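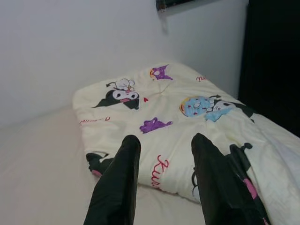
Housekeeping staff and bed-making robots: how should duties and training be divided?
Posted in Workplace and Staffing, December

Posted by Daryna Lysenko

I am the rooms supervisor at the Kobzar guest residence, a small property with long-stay apartments for families. Our management has signed an agreement with Lendeck to introduce two-armed robots for part of the bedroom work, which covers folding quilts, placing pillows and clearing small items from the mattress before the linen is changed. The work will begin on one floor.

My team has seven room attendants. They have been informed in writing that no position will be removed as a result of the agreement. The notice did not describe how their daily duties would change, and I have been asked to prepare that description myself.

I would be grateful for guidance from members who have been through a similar introduction. In particular, I wish to know how the room quota should be set while the equipment is still slow, who should be responsible for a bed that does not pass inspection, and whether attendants who supervise the equipment should be placed in a different pay grade. One of my attendants has also asked whether she will be held to account for guests' belongings that the robot has handled. I was unable to give her an answer.

Reply from Svitlana Horobets

Our residence has operated under a comparable arrangement with Gromura for two years. The following reflects our own practice and may need to be adapted to your local employment rules.

The quota should be settled before the first shift. We made the error of leaving it unchanged. Attendants were expected to complete their usual number of rooms and also to stand by while the equipment folded a single quilt, and they quite reasonably began to finish the folding by hand. The records then showed that the robots were performing well, when in fact the staff were doing the work twice. We corrected this by taking the rooms in which the equipment is used out of the quota altogether. Time spent in those rooms is now recorded as supervision.

On the matter of inspection, the attendant who signs the room sheet should be responsible only for what she has had a fair opportunity to correct. Our sheet has a separate line for beds prepared by the equipment. If the attendant finds a fault and corrects it, she enters the time taken. If the same fault appears in three rooms, the floor supervisor reports it to the supplier, and the attendants are not asked to go on correcting it.

Thick bedding deserves particular attention. A quilted blanket does not hold a fold in the way a sheet does, and our attendants had habits for this that had never been written down, such as pressing the air out from the center toward the open edge. When the supplier's technicians asked how the blankets ought to be folded, they received four different demonstrations. We were obliged to agree on a house standard for the first time. The discussion took longer than expected and was not always cordial, but new staff now receive clearer instruction than they did before. 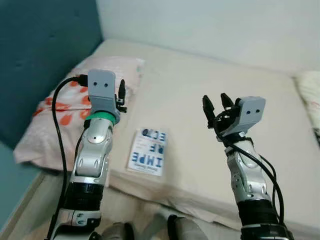
Loose items left on a mattress should be governed by a written rule as well. Guests leave cards, receipts, charging cables, children's toys and occasionally medication on the bed. Our rule is that an attendant walks the room first and removes anything that could belong to the guest, placing it on the desk or nightstand and noting it on the sheet. The equipment may then be used to move bedding and property items only. Your attendant's concern is well founded, and she should receive the answer in writing: she is accountable for what she has moved herself, and the employer is accountable for what the equipment has moved.

I would add one point on the physical side of the work. Several of our older attendants reported less strain in the lower back after the change, chiefly from no longer leaning across the wider beds. Others found that standing and watching was more tiring than working. We now limit supervision to two hours at a time, after which the attendant returns to ordinary rooms or to the linen store.

Reply from Ihor Dovhaniuk

In my opinion the pay question should come first. If they supervise a machine, that is a different job and should be a different grade. We had the same situation in the laundry at Nullby, and it was left until later, and later did not arrive. Get it in writing.

Also, check who is allowed to press stop. With us only the shift lead could do it, and he was usually in another building.

Reply from Yupin Chaiyaporn

I agree with the greater part of what Svitlana Horobets has written, although I would caution against creating a separate grade at the outset. At our property a separate grade was given to two attendants, and the remainder of the team concluded that the matter did not concern them. When those two were on leave, the equipment stood unused. We have since replaced the grade with an hourly supplement paid to whoever is assigned to supervision on that shift, and every attendant who wishes to be trained is trained.

With regard to training, please request that it take place in a furnished guest room with your own bedding. Our first session was held in a meeting room with a bare folding table, and it was of limited use to the staff. Around half of the practical difficulties concerned the headboard, the wall and the narrow space on the far side of the bed, none of which had been discussed.

Comment from Daryna Lysenko

I thank all members for their replies. The separate line on the room sheet has been accepted by our management, and the answer concerning guests' belongings will be issued to all seven attendants before the work begins. The supplement is still under discussion. I have also asked Lendeck to confirm that any attendant present in the room may stop the equipment, and I am waiting for their response.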